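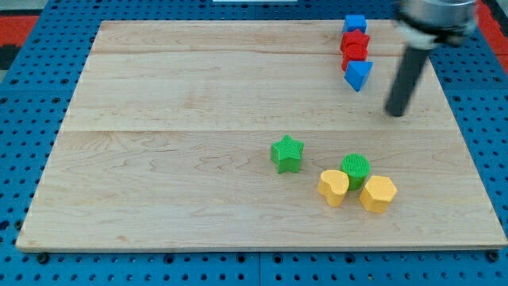
Fig. 1. A board of pale maple planks, with the seams between them running horizontally across it.

Week 4 handout: Why wood moves, and what to do about it

These are my notes from Monday, cleaned up a bit and with the parts I skipped put back in. If you missed class, read the section on grain direction twice and do the reading log at the end before you come to the bench room. If you were there, you can skim the first page, but please look at the bit on breadboard ends again, as I rushed it and I could see some puzzled faces.

Where we got to last week

We had finished talking about how a log gets turned into boards, and I'd drawn that big circle with the growth rings and sliced it up three different ways. Keep that drawing handy. Pretty much everything this week comes from asking one question about each of those slices: when the board dries out or takes on moisture, which way does it grow and shrink?

Water in wood

A living tree is full of water. Some of it sits in the hollow middles of the cells, and we call that free water. The rest is soaked into the cell walls themselves, and we call that bound water. When you cut a tree down and let it dry, the free water goes first, and the wood gets a lot lighter but stays the same size. I know that sounds wrong. I had trouble with it too when I was learning. Think of a wet sponge sitting in a bowl: you can pour the water out of the bowl without the sponge changing at all.

The point where the free water is gone but the cell walls are still full is the fiber saturation point. It's somewhere in the high twenties, as a percent of the dry weight, and it differs a little from one species to the next. From there on down, every bit of water that leaves comes out of the cell walls, and the walls get thinner, and the whole board gets smaller. That's the part that matters to us as furniture people.

And it never really stops! A kiln-dried board will go on trading moisture with the air for as long as it exists. In a heated house in winter the air is dry and the board shrinks. In August, with the windows open, it swells back up. Finish slows this down. It doesn't stop it, whatever the can says.

Grain direction, or the three shrinkages

Wood doesn't shrink evenly. There are three directions to learn, and I will keep using these words for the rest of the term:

Longitudinal: along the length of the board, the way the trunk ran. Movement here is tiny and for most work you can ignore it.

Radial: from the center of the tree out toward the bark, across the rings.

Tangential: around the rings, following the curve.

Tangential movement is the big one. In a lot of common hardwoods it's close to double the radial figure, though the ratio wanders (oak and beech are on the bad side, mahogany is famously calm). So a flatsawn board, where the wide face is mostly tangential, moves a lot across its width. A quartersawn board, where the wide face is mostly radial, moves less. Same tree, same dryness, and a noticeably different board.

It's also why flatsawn boards cup. The side of the board that faced the bark is more tangential than the side that faced the heart, so it shrinks more as it dries and pulls the edges toward it. The way I remember it is that the rings try to flatten themselves out. Go look at the end of any old deck board and you'll see what I mean.

Gluing up a panel

Almost nobody sells you a single plank wide enough for a tabletop, and if they did you might not want it. So we glue narrower boards edge to edge. Look at Fig. 1 again: three wide planks, two seams. A panel glued up like that behaves, for movement, just like one wide board. The seams don't absorb anything. Modern yellow glue on a clean long-grain edge is usually stronger than the wood next to it, so the joint goes along for the ride.

What you do get from gluing up is some choice. You can turn boards over, slide them back and forth to match the color, and put the ugly one on the bottom. The old argument is whether to alternate the ring direction, heart side up, then heart side down, and so on. If you alternate and the boards cup, you get a washboard. If you don't alternate and they cup, you get one long curve, which is easier to pull flat with a couple of screws into an apron. I mostly pick whichever faces look best and let the base hold the top flat. You will meet people who feel very strongly about this. Let them.

A few things I do want you to do every time:

Let the boards sit in the shop before you mill them. A week is fine, two is better.

Mill a little over thickness, stack the boards with stickers between them, wait a day or two, then take them to final size.

Joint the edges the same day you glue. An edge that has been sitting out picks up dust and hand grease.

Do a dry run with the clamps. All of them, in order, no glue.

Alternate the clamps above and below the panel, and don't crank them like you're lifting a truck. If you can close the joint by hand pressure, you need very little clamp.

Working out how much to allow

I promised some arithmetic. The shop rule is: movement equals width, times the change in moisture content, times a number for the species and cut. You look that last number up in a table. For flatsawn hard maple, my table gives a bit over 0.0035 per percent.

Say our top is 20 inches wide, and the moisture content in the house swings by four percent from winter to summer. That's 20 times 4 times 0.0035, which gives 0.28 inches. Over a quarter of an inch! On a modest little table! When I put that up on the board on Monday somebody in the back said "no way," and I'd ask that person to measure their own kitchen table in February and again in July.

Quartersawn, using my table's smaller number of 0.0018 for the same wood, you'd get a little under 0.15 inches. So you cut the trouble nearly in half by picking your boards at the yard.

Holding a top down without splitting it

If you screw a top rigidly to its base all the way across, the base says stay and the top says no, and something cracks. Usually the top. The ways around this all come down to holding it down while letting it slide sideways.

Buttons are little wooden blocks with a tongue that sits in a groove in the apron. They're cheap, they're quick to make from scraps, and they look right on a traditional piece. Leave a gap in the groove behind the tongue wherever the top might need to shrink.

Figure-eight fasteners are small metal plates that pivot. Fine for smaller tops. Make the recess a bit wider than the plate so it can swing.

Slotted holes are just what they sound like, a screw and washer in an elongated hole. The slot runs across the grain of the top. I have watched a student cut a whole row of them running the wrong way, and I've done it myself, so mark the direction in pencil first.

If you want the movement to happen evenly, fix the top firmly at the center line and let both edges float. If the back edge has to stay against a wall, fix it at the back and let it all come out at the front.

Breadboard ends

Okay, the part I rushed. A breadboard end is a strip of wood across each end of the panel, with its grain running at right angles to the main boards. It keeps the panel flat and covers the end grain. The trouble is that the strip doesn't change length through the year (longitudinal, remember?) and the panel very much does change width. So for half the year the panel will stick out a hair past the strip and for the other half it will sit a hair inside it. A well-made breadboard end is almost never flush. If you see a hundred-year-old one that is perfectly flush, you happened to visit in the right month.

To build it, cut a tongue across the end of the panel with two or three longer tenons coming off it. Cut matching mortises in the strip. The middle mortise is a snug fit, and the outer ones are wider than their tenons. Drill for pegs right through, then take the strip off and stretch the outer peg holes in the tenons into slots. Glue the middle tenon only. Peg all of them. Please, please don't run glue along the whole tongue — it will look great until the heat comes on.

Reading log, due before bench time

Find one solid wood piece you can get at, at home or anywhere else. Flip it over or crawl under it. Write down which way the grain runs, how many boards you think are in the top, how it's fastened to the base, and whether anything has cracked or opened. Half a page is plenty. Sketches are welcome and they don't need to be good.

For next week read the chapter on frame and panel doors, and skip the section on veneered panels, which we'll get to after the break. Bring a pencil, a six-inch rule and your safety glasses. I'll have the moisture meter out, so if you have an offcut at home that you're curious about, bring that too.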